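Doklow Household Handling Notes and Clips

README and data card, release 2, updated May

What you're getting

Doklow is a collection of short clips of ordinary things being picked up, moved, folded, stood up and put away. Cloths, cups, containers, little shaped pieces that won't stay where you put them. If you care about how soft and awkward objects behave when somebody tidies them, we think you'll have fun in here. We certainly did putting it together!

There are 1,263 clips in this release, cut from 337 sessions. Every clip has a text label, a list of the objects handled, and a free-text note. The notes are our favorite part and we would urge you to read a few dozen before you load anything. "Corner folded under twice, gave up, started from the other side" says more about a cloth than any tag we could come up with.

The first release had only rigid things in it. Release 2 adds the cloth sessions, which many of you asked for, and cleans up a lot of the labels on the small items.

The cloths

Cloth is wonderful material to work with and a nightmare to label. A cloth has no front. It hardly has a shape. Bunched up, a square one and a long one can look exactly alike, and a dark one hides its own folds so well that we sometimes had to step through a clip several times to find out where the hem was.

We label cloth by state, and the state can change as often as it likes inside a clip:

crumpled: no edge can be followed for any useful distance
hanging: held up, with part of the cloth free to drop
spread: mostly flat on a surface, wrinkles allowed
folded: at least one deliberate fold that stays put
in between: use this freely, it's a real state and a very common one

A cloth held near its top and still crumpled gets "crumpled" and not "hanging" until an edge comes free. We argued over that one for ages, and it's now written down so we can stop. Color goes in the object list in plain words (dark blue, white, gray). Please don't infer size from a crumpled cloth. If it never opens out in the clip, the size field stays blank. 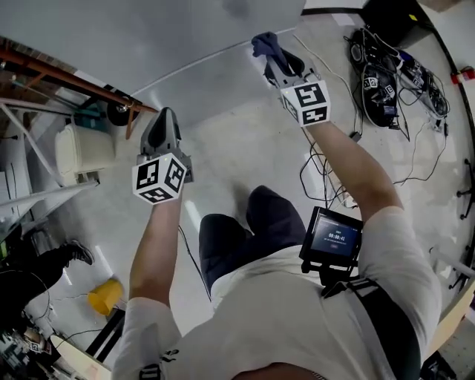

Small upright things

Standing something up is one of those actions that looks like nothing and is packed with detail. How far does it tilt? Which edge touches first? Does the hand stay with it for a moment after it's down? We love these clips.

Items in this group are named by color and outline, never by what we think they are for. This rule came out of release 1, where one little piece had been called a roof, a tent, a hat and a cone in different sessions. It is now "pointed piece" in all of them, and searching has become so much nicer. If you're adding labels of your own, look at the outline and write what you see. Pointed, round, ragged, flat-sided: all good words.

Close views can hide a lot. When only a sliver of an item shows, or its lower edge is tucked behind something, set the visibility field to "part" and don't guess at the rest.

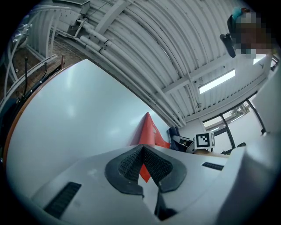 Red-orange piece, upright, with the pointed end at the top.

Cups and containers

Cups are recorded with an orientation: upright, upside down, or on its side. A cup on the floor is still a cup, and it counts as part of the surroundings unless somebody handles it during the clip. The same goes for plastic containers on shelves. We keep a separate "surroundings" list for all of these. It started as a lazy extra column and has become surprisingly useful to people who want clips with a busy background.

Surroundings terms are kept simple: floor, wall panel, shelf, rack, chair, desk, table, cup, container, cables. We don't record the contents of containers unless they come out.

The room

Don't expect a show kitchen. The floor is pale gray concrete, there's plenty of white around, and things get left where they were last used. We like it that way. Real tidying happens with a cluttered desk in the corner and something on the floor that you have to step past. Light comes back off the white surfaces, so pale items against a pale background can be hard to pick out. Try the red, yellow and dark blue items first if you're just getting a feel for the collection.

Fields

clip: short name, unique within a session
session: session name
label: one sentence, present tense, no more than one action if you can help it
objects: handled items, color first
surroundings: items in view that aren't handled
state: cloth clips only, one or more of the terms listed earlier
orientation: cups and upright pieces only
visibility: full, part, or none
note: anything you like, really

Labels were written by one person and read over by another. Where the two couldn't agree, both versions are kept, separated by a slash. There are more of these in the cloth clips than anywhere else and we decided not to force an answer.

Splits

The collection comes in 3 parts: Murinum for getting started, Pundis for the main body of clips, and Domínguez for checking. No session appears in more than one part. Murinum is small and a bit of a mixed bag, chosen by us for clips we enjoyed, so please don't read anything into its balance.

Good uses

Learning to describe cloth states. Matching sentences to short actions. Comparing how different items get set down. Studying clutter, if clutter is your thing! One early reader used the notes alone as a writing exercise on plain instructions, and we were delighted.

Less good uses

Anything that depends on exact sizes or weights. We never measured either. The collection also isn't a survey of how homes are arranged, and the names of things are our everyday American names, which may not be yours.

Known problems

Some "spread" labels in Pundis should be "in between". We're working through them.

The word "towel" survives in a few older notes where the label now says "cloth". Trust the label.

Orientation is missing for some cups that only come into view at the end of a clip.

Two-handed folds are sometimes labeled as two separate actions. If you'd like them merged, the note field nearly always says so.

Contributing

Corrections are very welcome, even tiny ones. Send the clip name, the field, and your suggested wording. If you've found a cloth state that doesn't fit any of our terms, tell us about that first, we want to see it.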